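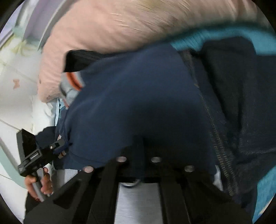 4.3 Checking the hand-held gripper pair before garment work

The Skurus sheet says the grippers are "ready out of the case." Treat that as a hope. Of the 28 pairs Keegan Chan checked in May, 19 needed something tightened.

1. Switch both units off and set them side by side on a flat surface.

2. Try every screw head on the front of each gripper with the supplied driver. Snug is enough. The threads strip easily, whatever the brochure claims about them.

3. Open and close the jaws slowly by hand. Both sides should move together. If one lags, go to 4.5 before you do anything else.

4. Wipe the jaw tips with a dry cloth and pull off any lint. Dark cotton and denim shed the most.

5. Switch on and wait for the steady light. A blinking light is supposed to mean "warming up." If it is still blinking after 5 minutes, it means a fault.

6. Pick up a test garment with thick seams, such as jeans, and hold it clear of the pile. Repeat with something thin and smooth. A pair that passes on one often fails on the other.

7. Play back the test clip. Look for dark cloth that has lost its folds and stitching. The auto exposure setting is meant to handle this and frequently doesn't, so set it by hand (see 5.1).

NOTE: The counter asks for service at up to 300 cycles. We have seen jaws drift well before that. Repeat step 3 at every shift change and ignore the counter.

CAUTION: Keep sleeves, cords and loose threads out of the jaw pivots. There is no guard on this model.

CAUTION: Do not oil the pivots. The Sodier leaflet recommends it; Lise Bergeron tried it and spent an afternoon getting stains out of the test clothes.

Write the result in the log, including failures. A blank line does not count as a pass.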